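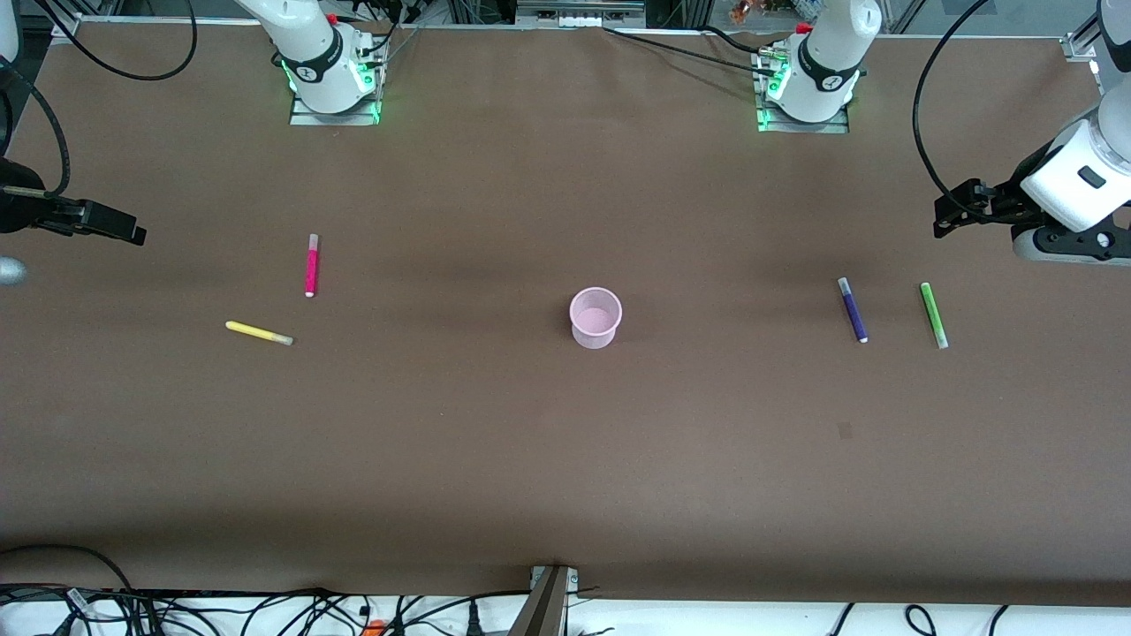

## 4. Your first chore: putting the markers in the cup

By now the arms are bolted down, both bases are showing green and you have signed the sheet saying you read section 3. You may be hoping to start with the washing-up. Please don't. Start with the cup.

Tidying pens is a job most children can do by the age of three and most adults have given up on. For a two-armed Dradari bench it is a fair morning's work, and it will teach you more about what the machine can and can't do than any of the films on our website.

### What you need

- Four markers with their caps on, in colours that differ from one another
- One light plastic cup, wide enough to take all four
- Plain brown paper, enough to cover the table
- The Skestanix control program, open and logged in
- Tea

### Setting out

1. Lay the brown paper flat and tape it down underneath. Shiny paper throws reflections, and the arms will try to pick those up too.
2. Stand the cup upright in the middle of the table, open end up, where both grippers can reach it.
3. Place 2 markers to the left of the cup and 2 to the right. Turn them to different angles. If you line them up neatly you are doing the robot's thinking for it.
4. Leave enough space beside each marker for a gripper finger to come down. A pair lying close together is a harder test, so save it for when you feel brave.
5. Raise both grippers clear of the table and press **Home**.

**Note:** Left and right in the menus mean the robot's own left and right. If you are facing the bases from across the table, its right arm is on your left. Murray Hawthorne wrote the menus and has been asked to change this. He says you will get used to it.

### Running the task

6. Choose **Tidy > Cup** and set the speed to 5. Higher numbers exist. They are for exhibitions.
7. Press **Start** and take your hands away from the paper.
8. Watch the first marker all the way in before you look at your phone. Most failures come at the rim, when the marker arrives at a slant and the cup goes over.
9. If the cup tips, press **Pause**, stand it up again and press **Resume**. The arm won't notice it has fallen and will carry on posting markers into thin air with great confidence.
10. When the run ends, write down the result on the log sheet. A marker on the table next to the cup counts as a miss, however close it looks.

**Caution:** Never reach in to help while an arm is moving. The urge is very strong, particularly on the fourth attempt.

**Caution:** Keep loose cables off the paper where the grippers travel. Check the ones behind the bases too, and look under the front edge of the table before you walk round it.

### What to expect

Rocío Galindo kept the log at our Zestetham workshop and reached 1,736 runs before she asked for another job. Her notes say that a marker lying by itself is seldom any trouble. Two that touch are often picked up as one, and a marker that rolls is chased politely to the edge of the table.

Customers ask whether the bench can be used to clear a real desk. It can clear a desk that holds markers and a cup. Paper clips, receipts and half a biscuit are outside the present release – the June update adds spoons.

If the same marker is missed on every run, go to section 7, *Gripper alignment*. If the cup is missed on every run, check that you have put one out.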